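四、仿真排练环节与岗位分工的变化

4.1 调查地点与对象

本节所依据的材料来自弗洛斯特赛德（Flostside）餐饮配送中心的备餐车间。该车间承担周边机构的集中供餐，备餐台上的取放、归位与装盒工作长期由人工完成。车间于三月引入德鲁科马德（Drokumard）机械臂系统，并同时启用配套的仿真平台Plulix。按照车间的规定，任何一项新的取放动作在进入实际工位之前，均须先在Plulix中完成排练，由备餐岗位的员工逐段审看，签署意见后方可下发。

课题组在车间内开展了参与式观察，并对11名备餐员工进行了半结构式访谈。受访者中既有工龄较长的台面操作人员，也有在系统启用后才入职的员工。访谈资料之外，课题组还取得了审看环节留存的363条书面意见。意见由员工在每段排练结束后填写，篇幅长短不一，短者仅“可”或“重做”二字，长者则附有对台面习惯的详细说明。两名编码员分别对全部意见进行独立编码，分歧之处经讨论后统一。

4.2 审看工作的内容

审看所用的界面以夹爪近处的视角为主，辅以一个全景窗口。多数受访者表示，在近处视角下判断夹持位置较为容易，判断物件与周围器皿的距离则需要反复切换窗口。编码结果显示，书面意见集中于四个方面：夹持部位、物件姿态、邻近器皿以及动作次序。其中涉及邻近器皿的意见往往篇幅最长，也最常引起员工与技术人员之间的往返讨论。

图3所示的一段排练即属此类。夹爪的两指夹在白色圆柱形物件下端的环状凸棱处，物件略向左倾，左指与绘有蜜蜂图案的碗沿相距很近。审看该段的员工在意见中写道：“夹的地方可以，离碗太近，人手会先把碗挪开。”技术人员最初将这一意见归为参数问题，拟通过调整抬升路径予以解决；员工则认为应当调整的是次序，先移碗，后取物。双方的分歧最终提交班组会议讨论，会议采纳了员工的方案，并将其写入同类动作的排练说明。

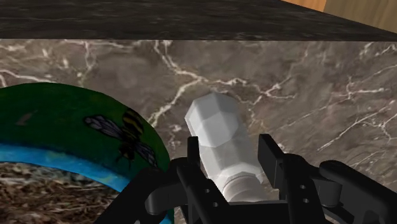
图3　Plulix仿真环境中的取物排练画面：夹爪夹持白色圆柱形物件，左侧为绘有蜜蜂的碗。

此类分歧在资料中多次出现。其共同之处在于，员工对台面的理解以整段工作为单位，技术人员则以单个动作为单位。台面操作人员在长期工作中形成了一套关于器皿摆放的默会知识，例如深口器皿靠里、常用小件靠外、持物时避开碗沿上方等。这些做法此前从未写入作业规程，新员工主要通过跟班获得。审看制度要求员工以文字说明为何某一动作“不顺”，客观上促成了上述知识的书面化。

4.3 岗位界限的变动

审看职责的设立改变了备餐岗位的时间构成。系统启用之前，员工在班内几乎全部时间均在台面旁；启用之后，每名参与审看的员工每班须有固定时段在屏幕前工作。受访者对此评价不一。部分员工认为屏幕工作减轻了手腕与肩部的负担，并使其意见得到正式记录；另有员工指出，审看时段内台面人手减少，其余同事的劳动强度相应上升，而这一变化并未反映在排班与定额之中。

备餐班组长马哈姆·卡兹米（Maham Kazmi）在访谈中谈及考核问题：“以前看一个人做得好不好，看台面就知道。现在有人台面上慢一点，但是审得很细，省下后面很多返工，这个怎么算，表上没有这一栏。”课题组查阅了车间现行的考核表，确认审看工作仅以完成段数计入，意见的质量及采纳情况均不在计算范围之内。在这种计量方式下，填写“可”字与撰写详细说明所得相同。有三名受访者承认，在班次紧张时会倾向于给出简短意见。

技能等级方面也出现了类似的错位。车间的等级评定沿用旧有标准，以操作速度和品项熟练程度为主要依据。年资较长的员工在审看中提供的说明最为细致，却因屏幕操作不熟而需要同事协助录入，录入者与提出者的贡献在系统中无法区分，记录上只显示登录账号。有受访者对此表达了明确的不满，认为“话是我说的，名字是别人的”。课题组在核对书面意见时亦发现，同一账号下存在文字风格差异明显的记录，与受访者的陈述相符。

4.4 仿真与实际台面之间的差距

员工对仿真画面的信任程度并不一致。仿真环境中的物件造型较为简化，表面呈块面状，部分员工据此认为其判断不能直接移用于实际台面。有受访者提到，仿真中的瓶罐没有重量感，看不出里面是满是空，而这恰是人手取物时首先确认的事项。也有员工持相反看法，认为画面简化有助于将注意力集中于位置与次序，细节问题可留待实际工位的试运行阶段处理。

车间为此设置了过渡安排：通过审看的动作须在实际工位上由员工在旁监看试运行，监看人有权随时中止，且中止无须事后说明理由。访谈中，多数员工将这一中止权视为整套制度中最重要的部分。相比之下，技术人员更重视中止之后的记录，认为缺少说明会妨碍后续改进。双方曾就是否增设说明栏进行协商，至本次调查结束时尚未形成一致意见，现行做法是由监看人自愿填写。

4.5 小结

上述材料表明，在弗洛斯特赛德的备餐车间，自动化的引入首先表现为工作内容的重新分配。员工承担了审看、说明与监看等新的职责，其中相当一部分依赖于原有的台面经验，现行考核与等级制度对此尚缺乏相应的承认方式。需要指出的是，本节资料取自单一车间，且系统启用时间较短，员工的评价可能随熟练程度的提高而改变。关于署名方式与考核栏目的调整，车间已将其列入与拉詹（Rajan）分拨站共同开展的试点，相关情况将在第五节中讨论。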